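# Big white hall at Nimevbridge opens up for making things

I finally got over to the old hall on the Nimevbridge side of town, the one that has been shut more often than it's been open since 1990, and I'm happy to report that it's busy again! The Quezada workshop has moved in on the ground floor, the doors open in April for anyone who wants a spot, and I spent most of a morning there getting in people's way.

Annelies Schnyder showed me in. She has wanted this place for years (she used to walk past it on her way to the bus and peer in at the stairs), and she talks about it the way other people talk about a new puppy. The whole thing is 2410 square feet, all one room apart from the upper level, and she doesn't plan on putting up a single wall. Her old place on Plendach Street was four little rooms with a hallway, and you had to carry everything sideways.

What got me first was the light. I'd expected something gloomy, and it's the opposite - white paint, tube lights overhead, big pale blinds at the back with daylight coming through them. The brown wooden staircase is still there too, and so is the dark railing along the mezzanine, which I was sure somebody would have ripped out by now.

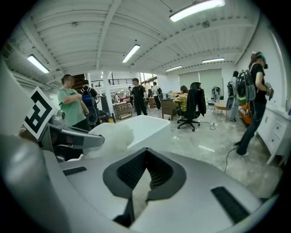

## Who gets a spot, and what it costs

A day at a shared table is $19, and that covers the use of the hall from 8 in the morning until they lock up. Bring your own materials, or buy basics from the shelf by the door, where Nonex is supplying stuffing, thread and glue at cost for the first season. I came home with a bag of stuffing I did not need.

Rosalie Oberholzer is handling the bookings. She told me mornings are filling up faster than afternoons, so if you can come after lunch you'll have an easier time of it. Kids are fine as long as a grown-up stays with them, and she'd really like people to keep bags off the stairs.

The mezzanine isn't part of the deal yet. Annelies wants it for quiet work later on, sewing mostly, but the railing has to be checked first and she wouldn't give me a date. Parking is on the street - the lot behind the hall belongs to the print shop, and they do tow.

Bookings are taken at the front desk or by phone, and Rosalie picks up most days before noon.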